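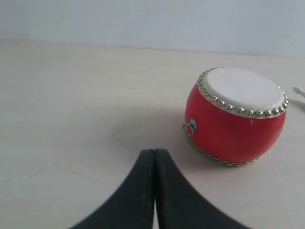 The drum came up at the Lerham swap in a box of odd kitchen lids, and I yelled so loud that a man dropped his donut. I'm not sorry! I had been looking for a little red drum with a white head and brass studs ever since I was six, when my grandmother sold ours along with the sideboard it lived on, and I had looked in every junk shop between Lerham and the coast.

"How much?" I asked the woman behind the table.

"For the lids?"

"For the drum."

She had to think about it. She turned it over, looked underneath, gave the side a rap with her knuckle (the side! who raps the side?) and said 11 dollars. I gave her the money before she could change her mind and walked out to the bus with it zipped inside my coat, so that I looked as if I had swallowed a melon.

Oh, but I wish you could have heard it. I tried it at the bus stop with one finger. It had a round, dark, friendly voice, much bigger than it had any right to be, and it hung around under the shelter for a second after I stopped. A kid waiting with her dad said, "Again," so I did it again. Then she had a turn. Then her dad had a turn, and he was terrific, he had a whole shuffle going with his thumbs, and we let the first bus go by without getting on.

At home I cleared the table. I put the mail on the chair and the fruit on top of the mail, and I set the drum down on its own so I could walk all the way around it. The studs ran around the rim like a necklace, each one with its own speck of light. The head had faint blotches in it, the way old paper does. And there was the ring on the side, silver, which I had forgotten completely until I hooked my little finger through it, and then I was six again, on the rug, being told to put that down before supper.

We used to play it for the weather, my brother and I. That was the rule in our house in Ullulia, where it rained if you so much as hung out a sheet. Four beats for stop, four beats for please, and then you ran to the window. It worked just often enough. My grandmother said the drum had come from Boltton on a hay truck and had never liked the damp, so it was in its own interest to help us.

I called my brother. He lives 338 miles away and goes to bed at nine, and it was nearly ten.

"Listen," I said, and held the phone over the drum. Four beats. Four beats.

For a while there was only breathing.

"That's not ours," he said.

"I know it's not ours."

"Ours had a dent."

"I know it did. You dented it."

"Do it again," he said.

I did it again, slower this time, the way he used to do it when he was being the serious one. I heard him get up. I heard his slippers, and then the rattle of the blinds, those awful metal ones he won't replace, going up all at once.

"Well?" I said.

"It wasn't raining to start with."

"But is it raining now?"

"No," he said, and he began to laugh, the wheezy laugh that he has had since he was a baby, and that set me off too. I had to sit down on the mail. I squashed a pear.

We stayed on the phone until after midnight. He told me things I never knew, like how he went looking for the drum himself the summer after it was sold, on his bike, with 40 cents and a sandwich, and got as far as the Matubbar bridge before a neighbor turned him around. He had never told anyone. He had been going to hide it in the shed and let me find it.

"Bring it in April," he said. "It pours here in April. We'll give it some real work."

So I've been practicing! I play a little while the coffee is going and a little more when I get in from work, and I've worked out that the best sound is a thumb's width in from the studs, where the head is tight and the note comes up quick and bright. The middle is for thunder. I've been teaching myself that bus stop shuffle too, and my thumbs are getting there. The woman downstairs knocked on her ceiling last night, and I stopped, all guilty, with my hands in the air.

Then she knocked again. Four beats, a little late on the last one.

I gave her four back.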